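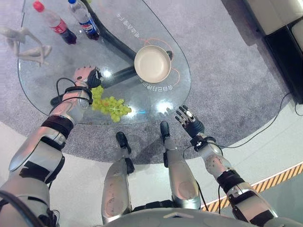
## Toprak glass coffee table, five months in

I bought the Toprak from Donstead's showroom in August to replace a square pine table I kept hitting with my shins. The rounded, teardrop-like outline was the reason I picked it, and the bruises have stopped.

The top is thick clear glass with orange curved lines and white Chinese characters printed on it. From my side of the room the lettering reads the wrong way up. I could turn the table, but then the wide end blocks the balcony door.

The base is black and curved, and you see all of it through the glass, dust included. I wipe it when I do the floor. Under a ceiling light the top throws a fair amount of glare, so try it with your own lamps on before you cut the tags off.

We eat at it more than we planned to. Grapes, a frying pan straight from the kitchen, whatever is going. I put a mat under anything hot. Fingerprints show by evening and come off with a damp cloth.

Delivery took 2 people and the base arrived already assembled. I paid 500, which is fair for glass this heavy.

4 out of 5.

Rhea Agbayani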